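Entry Refusals and the Limits of Ministerial Discretion

Posted 9/25/23

The decision to refuse entry to Sibusiso Coetzee has now been defended on three separate grounds in as many weeks. Mr Coetzee, an elected member of the Jolthorpe assembly, had been invited to address a public meeting in Clulunberg on labour migration. He was advised of the refusal 30 hours before his flight. The first explanation concerned public order, the second an incomplete form, and the third the national interest, which the minister declined to define.

It is the third ground that deserves attention. A government is entitled to decide who crosses its border. When the person refused is a legislator from a friendly jurisdiction, however, the decision is also a statement to that jurisdiction, and it will be read as one whether or not the minister intended it.

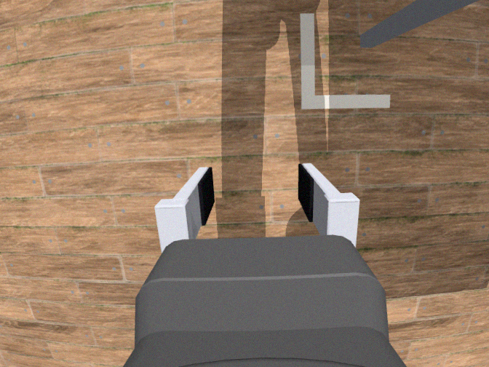
Plank floor with green along some of the seams.

The relevant power is found in section 164 of the entry statute. It was drafted for cases of serious criminality and has seldom been used against a serving politician. The section requires the minister to be satisfied that a visit would be harmful, but it does not require reasons to be published. Successive governments of both persuasions have found this convenient, and the present opposition did nothing to amend it during its nine years in office.

Supporters of the refusal point to remarks Mr Coetzee made in September of last year, when he described the Clulunberg guest worker program as a disgrace. The language was strong. It was also well within the range of what is said in our own chamber on an ordinary sitting day. 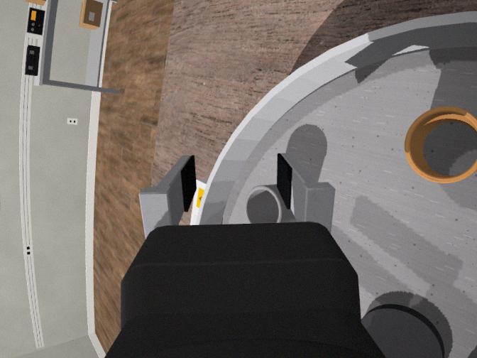 The Response in Jolthorpe

The Jolthorpe assembly has behaved with some restraint. A motion to suspend the joint fisheries talks was withdrawn before it came to a vote, and the Skulley faction, which has long favoured closer ties with this country, asked only for a written account of the decision. No such account has been provided.

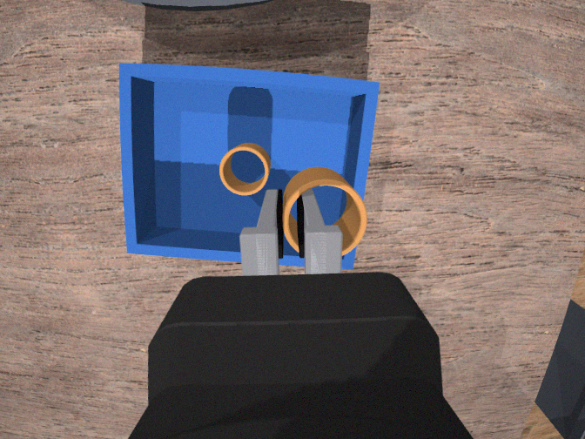
Open blue box on a wooden tabletop.

That silence is costly to the very people in Jolthorpe who have argued our case. The Skulley members hold marginal seats — several of them on the coast, where fishing licences matter a great deal — and they must now explain to their voters why a colleague was turned away without a stated reason.

The public meeting went ahead regardless. Around 400 people attended, and Mr Coetzee's address was read aloud by the chair.

The Bansal Amendment

A modest remedy is available. The Bansal amendment, which lapsed at the last dissolution, would have obliged the minister to table reasons within 30 days of refusing entry to any sitting member of a foreign legislature.
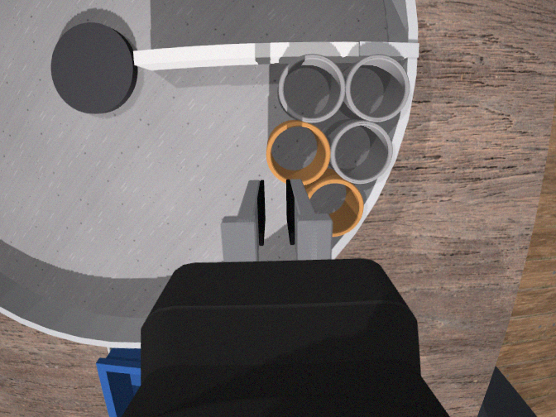
It would not have removed the power itself, and sensitive material could have been given to the oversight panel in private. The objection raised at the time was that officials would be burdened with additional paperwork. Given how rarely the power is used against legislators, that objection is difficult to take seriously.

The amendment may be reintroduced by any private member when the house resumes. I have written to my own representative asking that she do so, and will publish her reply if she consents.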